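Household Skills, Unit 2: Using the microwave
Tutor: Bronwyn Trevaskis

Before you heat anything, open the door fully and check the plate is sitting level. Food goes in the middle of it.
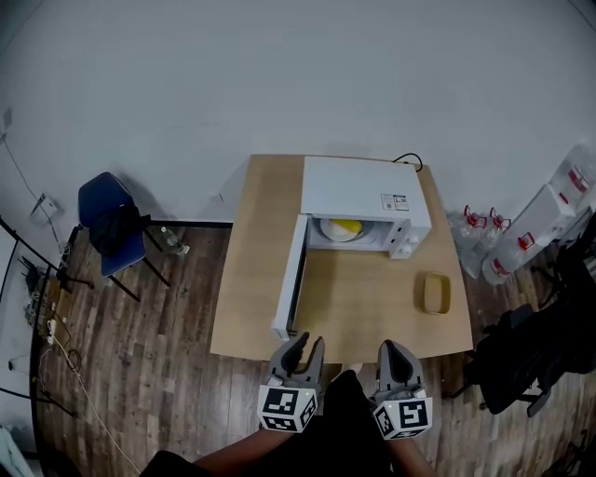 Shut the door until it clicks, then set the power and the time. Start low — you can always add another minute. Let the food stand before you taste it.

Leave the top of the oven clear, and keep the cable away from the door.

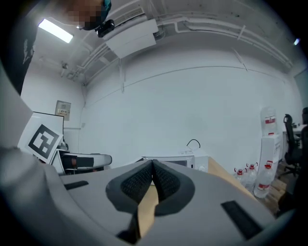 Microwave at the far edge of the table, door towards the user.

For Thursday: read page 42.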